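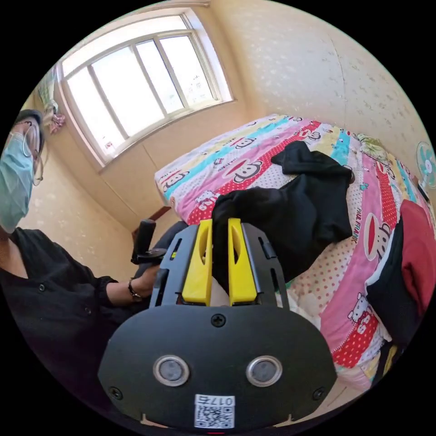 Reading time: 2 minutes

Have you ever picked up a sock without thinking about it at all? Your fingers just know what to do! A robot's fingers don't, and somebody has to show them.

At Nelora, a company that tidies and makes up rooms for guest houses, some of the staff now spend part of the day doing exactly that. They hold a gripper in the hand, a bit like a big pair of tongs, and use it to pick up clothes and bedding. The one closest to us has two yellow fingers, pointing at something black and crumpled on a very cheerful quilt (look for the monkey faces!).

Each pick-up is saved, and a robot called Orkel learns from it. Orkel needed 984 goes at folding pillowcases before it managed a neat one, so please don't feel bad about yours.

What happens to the people, then? Well, the job changes. Orkel carries the heavy laundry bags down to the van now, and backs and knees are much happier for it. There is more teaching and checking to do, and five of the cleaners have had lessons in looking after the machine. Some of them like the new work very much, and some miss the old way, when you could chat over a bed while you made it together. A few worry that there will be fewer jobs one day, and that is a fair thing to ask a boss about.

Next time you tidy your room, try doing it with kitchen tongs, and see how long one sock takes you.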